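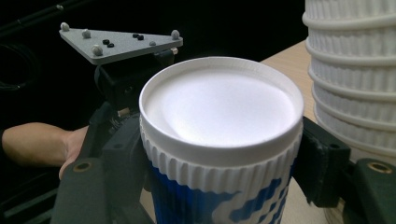 Gruvemetti is coming home in a box, all 40 episodes of it

2024-07-11

Fans of Gruvemetti, the slow, strange, completely absorbing mining-town drama that ran for four seasons and then more or less vanished, can finally stop trading worn-out recordings. Okabe has confirmed that the complete series will be released on Blu-ray in October, with all 40 episodes restored from the original camera negative.

It's the first time the show has been available on disc in any form. A planned DVD set was dropped when the production company, Dutberg, closed its home video arm, and the streaming version that surfaced a few years later was missing most of season three and had the wrong music over the end credits. People who found the show that way tend to love it anyway, and they are in for a treat!

Restoration work was supervised by Ona Laur, who edited every episode of the first two seasons and went back to her own cutting notes to settle arguments over color and timing. The team worked through 1,264 cans of film, a good number of them mislabeled. One can marked as a pickup shoot for the season two finale contained the whole of the church meeting as first filmed, a single take lasting up to 20 minutes depending on where you count it from. The take is included on the set as an extra, uncut, with the camera reload left in.

"I had forgotten how quiet it was," Laur said. "We kept getting notes asking for more music, and we kept losing the notes."

Series creator Selim Ağca has recorded new commentaries for nine episodes, including the pilot and "The Lamp Room," which is still the one most fans will name if you ask for a favorite. He is joined on the season four tracks by Laur, and from the short clip Okabe has put online the two of them have a fine time disagreeing about whether the surveyor was ever supposed to survive the winter. Ağca says no. Laur says she has the script pages.

The biggest surprise is the inclusion of Irncombe, the 90-minute television film Ağca made the year before Gruvemetti went into production. It has a different cast and a seaside setting, but you can hear him working out the rhythms of the later show, and the final walk along the harbor wall is practically a rehearsal for the opening of season one. It was broadcast once, late at night, and hasn't been seen since.

Sound is the original stereo – no surround remix, which will please the purists – and every episode has English subtitles. Those are a real help with the foreman's scenes. The Okabe set also comes with a booklet of production sketches and an episode guide, plus the "previously on" recaps, which were cut from the streaming version and can be switched on or off from the menu.

A few things didn't make it. The behind-the-scenes special shown before season two couldn't be cleared, and Okabe says the audition tapes are too damaged to use. Deleted scenes are limited to seasons one and four.

Preorders open next month. Pricing hasn't been announced, and there is no word yet on a digital release or on whether the individual seasons will be sold separately.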